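Carnival supper, sort of

OK quick one becuase I have a train at 6 and haven't packed. February got away from me. We did the Carnival supper at the Rey again, upstairs room, long tables, same terrible accordion – I love it. Masks off at midnight, then onion soup, then the burning of the straw king down by the river. Wind was awful. He took forever to catch.

Missed the parade, mostly. Heard the drums from the kitchen. Next year I want to be out on the street for it, properly, with confetti down my collar.

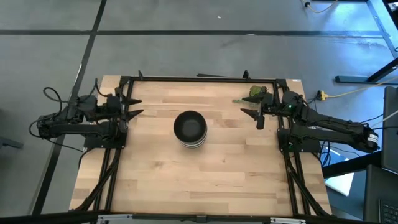 Gaspard Gautier wrote to say I've got the order wrong, and that the straw king burns before the soup, always has, and anyone from Stotatley will tell you so. Fine. In our street it was soup first. My feet were freezing and I wasn't going to argue with the pot.

Fritters recipe still to come, I know, I know. Milagros has teh card with the quantities and she's away for 2 weeks. Lemon peel, lots. That's all I remember.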